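MEDIA RELEASE - for immediate use

Ladside short-stay hosts get one plain rule book for bedding and floors

LADSIDE - Guest rooms and granny flats let by the night in Ladside will work to one shared set of housekeeping rules from October. The Ladside Hosts Group says it will end years of guesswork over what a "made up" bed means. Sign-up is open now. Free for members.

The rule book is short. 38 pages, large type, made to be kept in the linen cupboard. It covers changeovers, laundry, mattress care, timber floors, spare bedding and what to do when a guest leaves early. It was put together over the winter by hosts and cleaners in Ladside and neighbouring Brimine, with printing paid for by Vidal Linen Hire.

"We had people doing it seven different ways, and all of them thought theirs was the normal way," the group said in a statement. "A guest books two places in the same street and gets a top sheet in one and none in the other. Small thing, but it's what they write about."

Last year members of the group hosted 1,602 stays. Bedding was the most common subject in guest comments, ahead of parking and hot water. Not all bad comments - plenty were kind - but the same gripes kept coming back. Sheets too thin. No second blanket. Kids' bedding not where the listing said it would be.

What changes from October:

Fitted sheets go on every mattress, including fold-outs. Pale colours prefered, so stains show up before the guest finds them. Patterned is fine.

One spare quilt per bed, kept in the room. Children's quilts can be any colour or print the host likes.

Sofas used for sleeping count as beds in the listing. Hosts must say so.

Timber floors get a dry mop first, damp mop second. No steam. Parquet owners should check with whoever laid or last sealed the floor.

Linen is washed at the end of every stay, even a one-nighter. No exceptions.
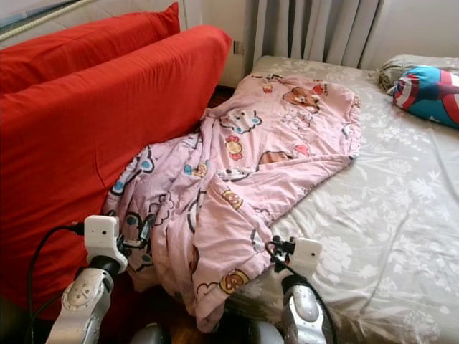
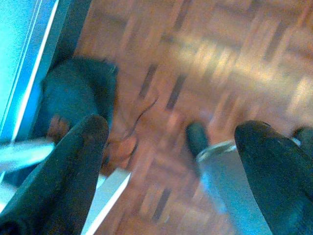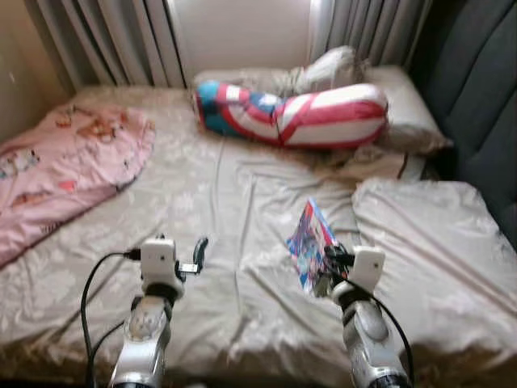 Bed with its fitted sheet and a pink cartoon-print quilt (first photo), parquet floor (second) and floral-patterned fitted sheet (third).

The section on floors is the longest and was the most argued over. Many of the older homes in Ladside still have their original timber, and hosts were split on rugs. The final wording leaves rugs up to the owner but asks for a non-slip backing under any rug beside a bed. Felt pads go on bed legs and chair legs, replaced once a year.

Laundry took some sorting too. Hosts without a dryer can now book a slot at the Brimine depot run by Vidal Linen Hire, open from 7 am. Drop off in the morning, collect by mid-afternoon the same day. Members pay the trade rate. The depot will take quilts and mattress protectors but not pillows, not yet anyway.

Bookings for the depot go through Stakex, the online calender the group already uses for keys and bins. Existing logins will work. New members will get theirs with the welcome pack.

The group has ordered about 3,000 linen tags, in single, double and queen, so sheets can be sorted without unfolding them. Tags are iron-on and will be handed out with the rule book.

Spot checks were talked about and dropped. Hosts will tick off their own list at each changeover and keep it for the season. Anyone wanting a second pair of eyes can ask for a visit from another member, no charge.

Copies can be picked up at the Ladside library desk or the Vidal depot in Brimine. Non-members can buy one at cost. A version for cleaners, with the listing rules taken out, will follow.

Media contact: Ladside Hosts Group, care of the Ladside library. Interviews by arrangement, mornings best.

ENDS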